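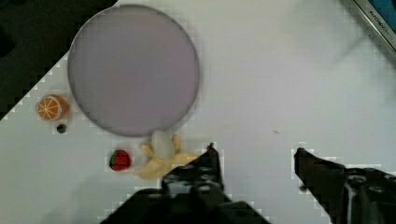 Home | Forums | Play Food & Pretend Kitchens | New Posts | Search

Play fruit for a two-year-old: is the peeled banana a dud?

Posted by nandby_nana, Sunday, January 22, 2023
1,907 views

I'm putting together a little pretend kitchen for my grandson and I've gone down a rabbit hole on fruit. So far I've got half an orange (the kind where you see the segments), a strawberry with the green cap, and a banana that comes already peeled, with the flaps hanging open. One big gray plate to serve it all on.

My daughter came by, looked at it all laid out on the white table and said the banana was a waste because he can't peel it. She wants me to swap it for one of those two-piece ones where the skin comes off. I think the open one is cute! It looks like a banana somebody is about to eat. But now I'm second-guessing the whole set, so tell me – what fruit got played with at your house and what just rolled under the couch?

Also, is one big plate okay or do I need a bunch of little ones?

---

khaki_pockets wrote:

Keep the banana. We have one with the peel open and it has been a banana, a flower, an octopus, a shuttlecock and a hat for a bear. The two-piece kind we had lasted until the skin went missing, so then we had a naked banana and my son cried about it for most of a morning. You can't lose the peel if it's attached!

---

threeunderfive wrote:

Gonna side with your daughter here, sorry. At two mine were all about taking things apart. Anything with a lid, a zipper, a strip of velcro, they were on it. The fixed pieces got ignored until closer to four, when they started playing restaurant. Your orange half has the same problem if there's no other half to stick it to. Does it have a mate?

---

nandby_nana wrote:

No mate, just the half. I got most of this secondhand out of a mixed bag at the Delard church sale last June, 7 dollars for everything, so I wasn't going to be picky about it.

---

threeunderfive wrote:

For 7 bucks I take it all back, keep everything lol

---

plumline wrote:

One thing before you hand it over. Go through the whole bag and check for little stuff that isn't food. Secondhand mixed lots always seem to have a bead or a button or some mystery bit at the bottom, and two is still a put-it-in-the-mouth age. I run everything past a toilet paper tube, and if it fits through, it goes on the high shelf. Strawberries are the ones I'd check first, a lot of them are made small.

---

nandby_nana wrote:

Good call on the small stuff, I'll do the tube check on every piece tonight. There was a little dark round thing in with it and I have no idea what it belongs to. That's going straight in my sewing tin.

---

oatmealcookie42 wrote:

Big plate, definitely. We had a stack of tiny ones from a Nustance tea set and all they ever did was get dumped. Then I put out one large flat plate and suddenly my daughter was arranging. Strawberry here, orange there, move the strawberry, bring it to me, take it back before I could pretend to eat it. She'd do that for half an hour while I folded laundry. I love that plate.

---

khaki_pockets wrote:

Ha, the taking it back! Mine charges me for it. Last night I paid 713 dollars for a strawberry.

---

gus_and_co wrote:

I'll be the grump. Two-year-olds don't need any of this. Give him a real orange, let him smell it, let him help you peel a real banana and then he gets to eat it. We had a whole basket of play fruit and it was just one more thing to pick up at bedtime.

---

plumline wrote:

Can't it be both? My kids peeled real bananas at breakfast and then went and fed the pretend one to the dog.

---

gus_and_co wrote:

Sure, if you've got the floor space. We were in a one-bedroom with two kids and a drum. I'm maybe a little bitter about the drum.

---

oatmealcookie42 wrote:

Gus, I do agree with you on too many pieces. I'd put out three or four at a time and hide the rest in a closet, then trade them every couple of weeks. A big basket just gets flipped over. With three fruits and a plate he can see everything he has, and you can see if something's missing.

---

threeunderfive wrote:

Seconding the trading. And if you do want something that comes apart, get ONE velcro thing and leave it at that. We have a melon from Khondokar that has held up really well, the strips still grab after two kids. Loud though. That ripping sound at six in the morning, whew.

---

nandby_nana wrote:

You all are the best. Okay, so the banana stays (I'm showing my daughter the octopus comment), the plate stays, and I'll look for one velcro melon or maybe a loaf of bread. And Gus, I bought real oranges today too, so he can have his pick.

Does anybody wash theirs, by the way? The bag smelled a bit like somebody's garage.

---

plumline wrote:

Warm water and dish soap for the hard plastic stuff, then onto a towel overnight. If any of it is wood, wipe it with a damp cloth and don't soak it. I soaked a wooden pear once and it split down the side.

---

khaki_pockets wrote:

What she said. And squeeze anything hollow first, they hold water and then drip it on your rug for a week.

42 replies in similar threads | Share | Report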